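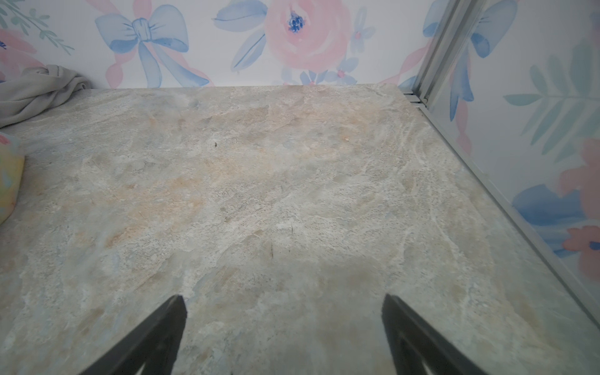 3.2 Survey sample and recruitment

Figure 3. Tabletop with a marble pattern in pale gray, beige and peach.

Households were drawn from the customer lists of two countertop dealers, Fernita and Stulell, who between them serve most of the study area. The combined list held 2,198 addresses after duplicates were removed. A letter and a short paper form went to each address in May, with a reminder 12 days later. We received 1,953 forms that could be used. The high rate of return is probably due to the store credit that both dealers offered, and readers should keep this in mind when comparing our results with those of mail surveys that offered nothing.

The form asked what the main kitchen surface was made of, how old it was, what it was cleaned with, and whether the household had ever had it sealed. Respondents were asked to answer from memory and then, on a separate line, from the bill of sale if they still had it. Where the two answers differed we used the bill. This happened most often with patterned surfaces, which owners tended to call "marble" or "granite" whatever the bill said. Patterns of the kind in Figure 3 were named in many different ways, and we grouped the answers under "veined" and "speckled" for the analysis in Section 4.

3.3 Home visits

A subset of 90 households agreed to a visit. Kevin Urrego and Gunhild Vídalín made the visits in pairs with a local assistant, and each lasted about an hour. The visitors wrote down the cleaning products kept within reach of the surface, then asked the person who did most of the cleaning to describe the previous day's routine. No one was asked to clean during the visit. An earlier round in Awasthi had shown that people cleaned more carefully when watched — a problem also noted by Ghanem in his pilot report.

Answers were coded by Tibor Simon and Alcides Arboleda working separately. Disagreements were mostly over whether wiping up a spill should count as cleaning. We decided that it should, if a product other than water was used. Forms from Fovik, where the dealer had changed its record keeping partway through the year, were coded last and are reported separately in Table 5.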